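The Long Goodbye of the Desk Lunch

When I was growing up in Stuldale, my father came home at noon every working day, hung his cap on the back of the kitchen door and sat down to soup. He had an hour, and he took all of it. I thought every grown-up in the world did the same, and I was well into my first job before I understood that most of them were eating a sandwich over a stack of invoices with the phone tucked under one ear.

I've been thinking about those soups a good deal lately, partly from getting older (it does that to a person) and partly thanks to Petrică Sârbu, who runs the lunch counter at the bottom of Chiriac Street and has opinions on the subject. Petrică opened in March with 2 kinds of soup and a bean stew his grandmother used to make, and the office people came in, bless them, and asked for everything to go.

"They carry it upstairs and eat it in front of the thing they were already tired of looking at," he told me, wiping down the counter for what must have been the tenth time. "Then they come back at three o'clock for a cookie, because they don't remember having lunch!"

I laughed, but I went home feeling a little guilty, having done exactly that the day before. A paper cup, a roll in a bag, ten minutes at most, and then back to whatever I was doing.

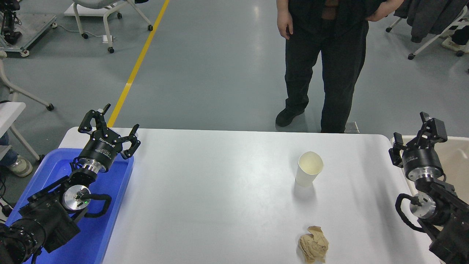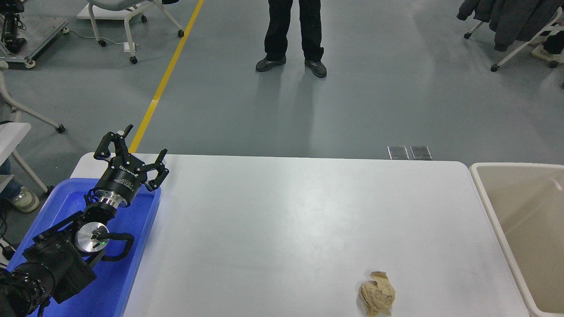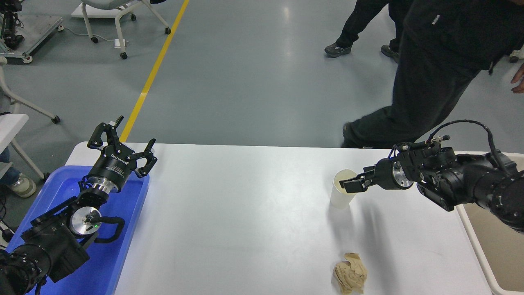
Crumpled tan paper on a white table, in the first two pictures; the first also has a paper cup.

Octavian Zamfir, an old friend who spent most of his working life at the Skostemico mill, remembers when the canteen there fed 442 people in one long, noisy sitting. There were cloths on the tables at New Year, he says, and a woman named Dora who would not give you dessert until she'd seen the bottom of your bowl. By the time he retired, the canteen was serving 143, and the rest had drifted off to their cars and their benches with something wrapped in foil.

What he misses is the talk, much more than the food, which he admits was mostly cabbage. Two of his three closest friends were men he met by sitting in the wrong seat.

So I've started going down to Petrică's and staying put, with a real bowl and a real spoon, and my coat over the chair so I won't be tempted to leave early. Last week a lady I'd never met passed me the bread and told me all about her sister's wedding, and my soup went cold, and I had a second helping.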